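Flurville Allotment and Garden Society
Minutes of the September meeting, held in the Kindholm Room at 7.30 pm

In the chair: Kerstin Eklund
Minutes taken by: Shahram Kordestani
Apologies were received from the Avram Road plots, where several people were away picking hops.

1. Welcome and last meeting's minutes
Kerstin welcomed everybody and said how lovely it was to see so many faces after the summer, particularly those who had come straight from their plots with mud still on their boots. The minutes of the last meeting were agreed, with one correction: the plum that did so well on the lower path is a Czar and should not have gone down as a Victoria. Shahram apologised to the plum.

2. Money
The balance stands at £1352, after paying for the new padlock and the summer water bill. The plant sale brought in £141, most of it from the tomato seedlings, and thanks go to everyone who potted up, carried trays and stood in that drizzle all morning. It was agreed to leave plot rents at £38 for another year. There was a long and friendly discussion about whether half plots should pay exactly half, and it was settled that they should.

3. Water
The tank by the top gate is leaking again at the tap. Kerstin has had a word with Belunik, who supplied it, and they will send a new washer and a length of pipe. Until then please use the middle tank, and please turn the tap off fully -- it needs a firm half turn more than you would think. The mains supply will be shut off at the first hard frost as usual, and a note will go on the gate.

4. Compost and bonfires
The left-hand bay is full and should now be left alone until spring. Everything fresh goes in the right-hand bay, chopped small if you can manage it. Cabbage stalks were mentioned with some feeling. Bonfires may be lit from the end of the month, after 4 pm only, and not when the wind is blowing towards the houses. Do look for hedgehogs before you put a match to anything.

5. Waiting list
There are 8 names on the list and two plots coming free. Both are rather overgrown, and the meeting liked the idea of a shared clearing morning so that the new people don't lose heart before they have even planted a bean. Kerstin will write to the first two on the list and offer them a look round.

6. Harvest supper
The supper will go ahead in the Kindholm Room, with soup, bread, cheese and as many apple puddings as people care to bring. Please put a label on your dish if it has nuts in it. Shahram will borrow the long tablecloths and would be very grateful for help with the washing up, having done most of it alone last year -- cheerfully, he wishes it noted.

7. Questions from the floor
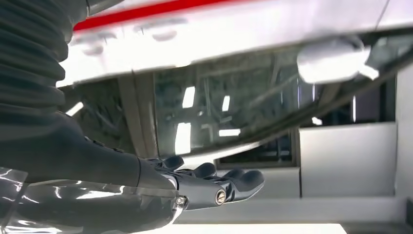 Can garlic go in the ground this autumn where the onions have just come out?
Kerstin would put it somewhere else, as the two share the same troubles, white rot being the worst of them. The old bean bed would suit it well, with the cloves going in during October.

8. Any other business
The lending shelf in the shed is short of two forks and the good edging iron. If they are leaning against your fence, please bring them home.

The meeting closed at 9.10 pm and tea was poured.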